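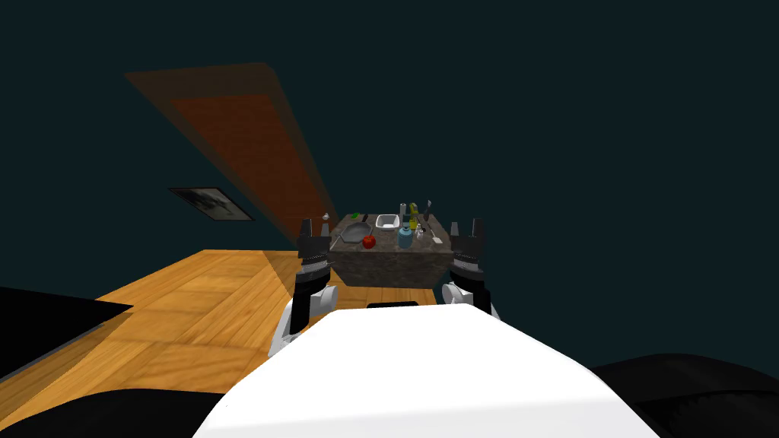
Kitchen Robot Tips: Getting Started With the Korulo Counter Kit

The Korulo counter kit is a software package for two-armed home robots. It comes with a practice kitchen you run on your own computer, so the arms can work through a counter-clearing routine before you let them near your dishes. We used it for 3 weeks and kept notes. The download costs $162. The full bundle with phone support from Viveck is $388, and most households won't need it.

Start with the practice kitchen

Load the stone island first. The galley layout is narrower and the arms bump the wall cabinets until you have changed the reach settings. Run the same routine eight times before you change anything. If it fails in a different spot each time, the trouble is usually the speed, so turn it down one notch and run it again.

Leave the pan for last

A frying pan takes up a lot of counter and its handle sticks out into the path of anything being moved. Clear the small things first, the apple and the shaker, then the bottles, then the bowl. Set the pan's handle parallel to the counter edge if you can.

Check the fingers before each run

Open both grippers all the way and look at them from the wrist view. The two gray fingers should be wide apart with nothing between them. On a real robot, wipe the pads with a damp cloth and let them dry. Cooking oil is the main cause of dropped jars.
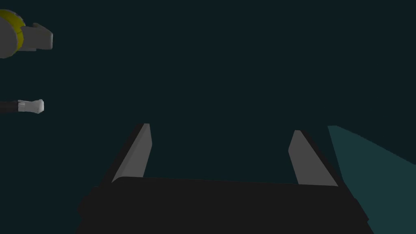
Give round jars some room

Round jars roll when nudged. The kit's default spacing is too tight for them, and we got better results with a hand's width on each side. Bring the arm in from the front edge, low and slow. Reaching over a tall bottle to get at a short jar is asking for a spill. 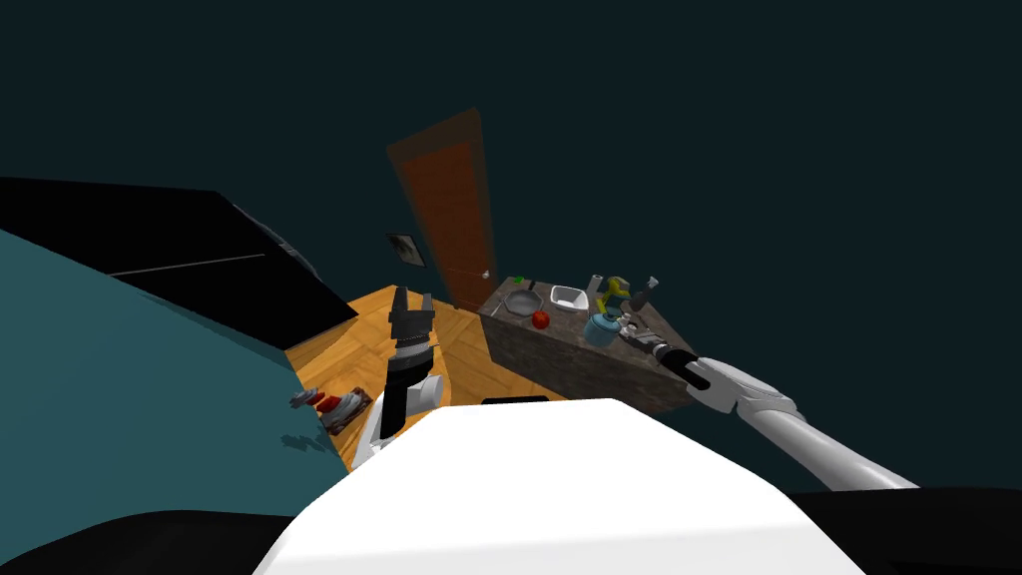

Right gripper at the front of the counter, near the blue jar.

Clear the floor too

Trays and small items left on the floor are easy to forget when all your attention is on the counter. Put them away before a real run.

What we'd change

The manual, written by Drembridge, skips over how to save a layout. It's under Room, then Keep. The Sumampouw add-on for drawers is due in July and will be sold separately.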